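We use cookies to keep this site working. Accept | Manage settings

Bread Basket and Serving Table Check
Clerent Dining Room, 7 August 2025
Checked by: Hermenegildo Cervantes

1. Tabletop wiped and sanitized before baskets go out – OK
2. Baskets washed, rinsed and fully dried overnight – OK
3. Broken or lifted strands at the rim – 3 baskets pulled, tagged for disposal
4. Crumbs in the weave – see comment
5. Tongs at each basket – one pair missing, replaced from the Osus drawer
6. Allergen card next to the bread – OK, but the print is faded

Comments

Item 4. The woven baskets hold crumbs in the gaps of the side walls and in the corners. Shaking them out is not enough. Use the soft brush from inside and outside, then rinse. Do this before the basket is refilled, even if there is only one small loaf left in it. 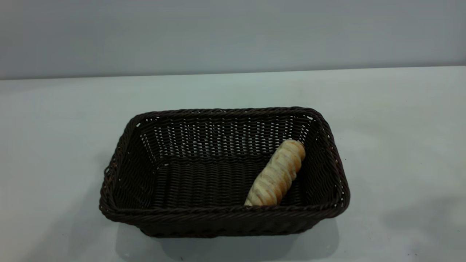 Leftover bread is thrown out at close and does not go into the next day's basket. Two staff members were unsure about this, so it was repeated at the shift meeting. Paper liners were used in April and then stopped – I would like them back. Order 22 packs.

Item 6. New card to be printed and laminated by Prydderch.

Result: pass with corrections. Recheck in 4 weeks.

Related
Walk-in cooler log, Rivov kitchen
Hand sink check, room 801
Tongs and ladles: cleaning schedule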